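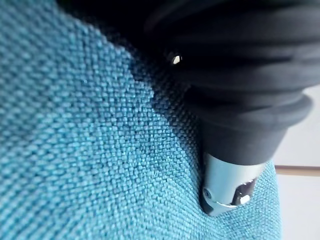
図1 布地に押し当てた指先と、そのまわりのくぼみ(手首カメラ)

柔らかいものを扱うロボット 第9回配布ノート
「触れた瞬間を画像から当てる」
2019年8月16日 改訂版

前回のおさらいから入ります。前回は剛体の把持でした。マグカップや積み木のように形の変わらない相手なら、物体の位置と姿勢がわかれば、指をどこに置くかはほぼ幾何の問題になります。摩擦円錐の図をさんざん描きましたね。あの図、今日はいったん引き出しにしまってください。クッションや服が相手だと、指を置いた途端に相手の形が変わるので、置く前に計算した接触点があっという間に古くなります。

今日の主役は Akyol という接触推定の手法です。入力は手首カメラの短い画像列、出力は「今触れているか」と「どのくらい押し込んでいるか」の二つ。それだけです。初めて読んだとき、私は「え、これだけ?」と思いました(同じ感想の人、きっといるはず)。でも中身を追っていくと、ラベルの作り方にだいぶ手間がかかっていて、そこがこの研究のいちばんおもしろいところだと私は思っています。なので今日はネットワークの構造よりもデータの話に時間を使います。構造のほうは付録のプリントを見てください。畳み込みを何段か積んで時間方向にまとめる、見慣れた形です。

1. なぜ画像なのか

力覚センサを手首につければいいじゃないか、という意見はもっともです。私も最初はそう言いました。ただ、布に軽く触れたときの反力はとても小さくて、腕が動いているあいだの慣性やケーブルの引っぱりに簡単に埋もれます。しきい値を下げれば空中で誤検出だらけ、上げればクッションに深く沈むまで気づかない。演習で一度やってみるとよくわかるのですが、ちょうどいいしきい値を探しているうちに午後が終わります。

画像のほうには、弱い接触でも手がかりが出ます。織り目の並びが曲がる、指先の周囲に影ができる、布の縁が持ち上がる。図1のように目の粗い織物だと、粒々の列そのものが定規の代わりになってくれるので、押し込みを読むにはとても都合がいい相手です。逆に無地でつるっとした布は難しいです。陰影しか頼れないので、照明が変わると推定がふらつきます。

もちろん画像にも弱点があります。指が自分の視野をふさぐこと、それから近すぎてピントが合わないこと。手首カメラを使ったことのある人なら「あるある」とうなずいてくれると思います。

2. ラベルをどう作るか

Veller というデータセットを使います。ソファ、クッション、服を相手に、触れる、押す、つまむ、持ち上げるという動作を繰り返したもので、試行は全部で3,000回。そのうちラベルの品質検査を通ったのが2,638回です。落ちた試行の多くは、時刻合わせに失敗したものでした。データが減るのは悲しいですけど、ここで情けをかけると後で全部の数字が信用できなくなるので、ばっさりいきましょう。

ラベルは三段構えで作られています。まずモータ電流の変化から、接触が起きていそうな区間をざっくり切り出す。次に、その区間の画像を人が見て、布が最初に動いたコマを選ぶ。最後に、別の人が同じ区間を見て、二人の選んだコマがずれすぎていたら捨てる。人手の作業には Jikard という注釈ツールが使われていて、左右の矢印キーでコマを送り、スペースキーで印をつけるだけの素っ気ない画面です。私はこの素っ気なさがけっこう好きです!マウスで枠を描かせるツールだと、疲れてきたときに枠がどんどん雑になるんですよね。

時刻合わせの話も少し。カメラの画像は、手元に届いた時点ですでに遅れています。Veller の手首カメラの場合、関節角の記録に対する遅れは70ミリ秒。大したことがないように聞こえますが、指が布に近づいていく速さを考えると、この間に「触れていない」が「しっかり沈んでいる」に変わってしまうことがあります。補正を忘れて学習すると、ネットワークは接触前の画像に「接触」のラベルがついたものをせっせと覚えます。しかも訓練データと評価データが同じだけずれているので、評価の点数は悪くならない。実機で動かして初めて「なんか早めに止まるな?」となるわけです。去年の演習では、この症状の原因を突き止めるのに二班が丸一日使いました。

遅れの測り方は単純で、腕を左右に往復させ、画像の動きの大きさと関節速度の波形を重ねて、いちばんよく合うずらし量を探します。相互相関です。第3回でやったやつなので、忘れた人はノートを見返してください。

3. つまむ動作で何が変わるか

押す動作は接触がひとつなので素直です。ところが、つまむとなると指が何本か順番に触れます。先に触れた指が布を動かし、その動いた布に次の指が触れる。「最初に動いたコマ」というラベルの決め方では、二本目以降の指のことが何も書けません。

著者たちはここで、指ごとに別々の時刻を記録する方式に切り替えています。注釈の手間は当然増えます。服のファスナーのように、硬い小さな部品と柔らかい布が隣り合っている相手だとさらに悩ましくて、金具に触れたのか布に触れたのかで、その後の動きがまるで違ってきます。金具ならつまんで引けば手ごたえが返ってくるけれど、布だけをつまんでいると、生地が伸びたりずれたりするばかり。Veller では指ごとの時刻に加えて「硬い・柔らかい・両方」の区分を持たせています。 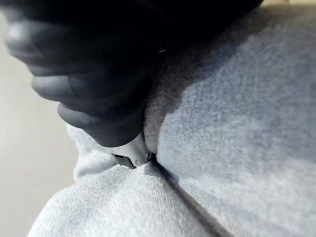 手首カメラの画像だけで学習したモデルは、別の布にもそのまま使えますか。

織り目や毛羽の見え方が訓練データに近い布なら、追加の学習なしでも使えることが多いです。見え方が大きく違う布では、接触の有無はある程度当たっても、押し込みの深さのほうが先に崩れます。新しい布で少しだけデータを取り、深さの出力層だけを学習し直すのが手軽な対処法です。

「少しだけ」がどのくらいかは布によるので、演習では各班で学習曲線を描いてもらいます。横軸に追加した試行の数、縦軸に深さの誤差。曲線が寝てきたところでやめて構いません。欲張って全部使うより、どこで寝たかを報告してくれるほうが私はうれしいです。

4. 分け方に気をつける

評価用には200回の試行を取り分けてあります。大事なのは、コマ単位でばらばらに分けないこと。同じ試行の隣り合ったコマはほとんど同じ画像なので、片方が訓練、もう片方が評価に入ると、ネットワークは答えを見ながら試験を受けているようなものです。必ず試行単位で分けてください。できれば布の単位でも分けてください。同じクッションを両方に入れると、覚えるのは「このクッションの模様」になりがちです。

毎年、ここで妙に高い正解率を持ってくる班があります。気持ちはわかります、私も学生のときにやりました。数字が良すぎたら、まず分け方を疑ってみる。次にラベルが入力に漏れていないかを疑う。よくあるのは、試行の長さをそのまま入力に含めてしまい、長さから動作の種類がばれているパターンです。

もうひとつ、接触していないコマのほうがずっと多いので、全体の正解率だけ見てもあまり意味がありません。「ずっと触れていない」と答えるだけのモデルが立派な点を取ってしまいます。適合率と再現率を分けて出し、加えて、接触の瞬間をどれだけ早く、または遅く当てたかの時間差の分布も描いてください。平均だけだと早すぎと遅すぎが打ち消し合うので、ヒストグラムでお願いします。

5. 両手で持つとき

次に Ernwood 棟の実験室で進めている拡張の話をします。片手の推定ができるようになったら、両手でクッションを挟んで運びたくなりますよね。なります。少なくとも私はなりました。

挟んで持つ場合、左右の指の押し込みは互いに関係しています。右が強く押せば、左で見えるくぼみも深くなる。剛体なら力のつり合いの式をひとつ書けば済むところですが、クッションは中身がずれるので、左右がきれいに対称にはなりません。角のほうを持つと生地が折れ、真ん中を持つと中身が逃げます。

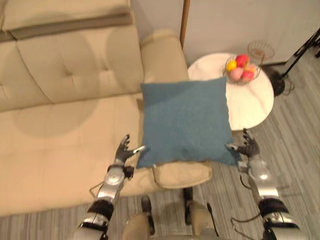 そこで、手首の画像に加えて頭部カメラの画像を入れてみよう、という発想が出てきます。役割分担としては、全体の傾きと位置は頭部から、指先の沈み具合は手首から。別々に特徴量を取り出して、最後のほうで合流させます。早い段階で画像を並べて一緒くたに畳み込むやり方も試されていますが、縮尺がまるで違うせいか、学習がなかなか安定しませんでした。私の手元でも同じ傾向です。原因がほんとうに縮尺なのかは、まだ切り分けられていません。誰か卒論でやりませんか?

頭部カメラを足して良くなったのは、主に傾きの推定でした。接触の時刻については、手首だけの場合とほとんど差が出ていません。考えてみれば納得で、頭からは指の裏側で何が起きているか見えないんですね。だったら頭部は要らないのかというと、持ち上げている途中でクッションがじわじわ回ってしまう失敗には、頭部の画像がよく効きます。手首の側では布と指が一緒に動いてしまうことがあり、そうなると指の近くの布は画像の中で止まって見えます。

制御のほうはごく普通です。推定した左右の押し込みの差を見て、浅い側の手を少し内側へ寄せる。傾きが出たら、下がった側を少し上げる。ゲインは小さめから始めてください。推定の遅れがあるところに大きなゲインをかけると、クッションを左右から交互に揉むような動きになります。見ているぶんには楽しいのですが、指の付け根に負担がかかるので、笑っていないで止めてくださいね。

6. 論文を読むときに引っかかりそうなところ

式(4)の深さは、実際の長さの単位ではなく、各布での最大の押し込みで割った値です。布どうしで数値を比べるときは要注意。薄い服の「半分」と厚いクッションの「半分」は、まったく別の量です。

表2の「遅延あり」は遅れを補正していない条件、「遅延なし」は補正した条件を指しています。逆に読む人がとても多いです。私も二回読み間違えました。

付録の失敗例は飛ばさず読んでください。影だけが動いて布は動いていないのに「接触」と答えた例が載っています。手が布の上を通ると手の影も一緒に動くので、ネットワークから見ると布が暗く沈んだように見えるんでしょう。対策として照明の向きを変えたデータを混ぜていますが、完全には直っていません。

7. 演習と提出物

各班で一種類の布を選び、次の順に進めます。遅れを測る。追加データを取る。深さの出力層だけを学習し直す。学習曲線と時間差のヒストグラムを描く。遅れの測定は先に私に見せてください。そこを通過してからデータを取り始めること。

布は持ち込み歓迎です。ただし毛足の長いものは関節に絡むので、事前に相談してください。ファスナーやボタンのついた服を選ぶ班は、硬い・柔らかい・両方の区分も忘れずに。

提出は9月の最初の授業まで。図は白黒で印刷しても線の区別がつくようにしてください。コードは読める状態なら短くて構いませんが、試行をどう分けたかを記した一覧は必ず添えてください。次回までに論文の第3節と付録の失敗例を読んできてください。次回は最初に、影による誤検出の例を各班ひとつずつ挙げてもらいます。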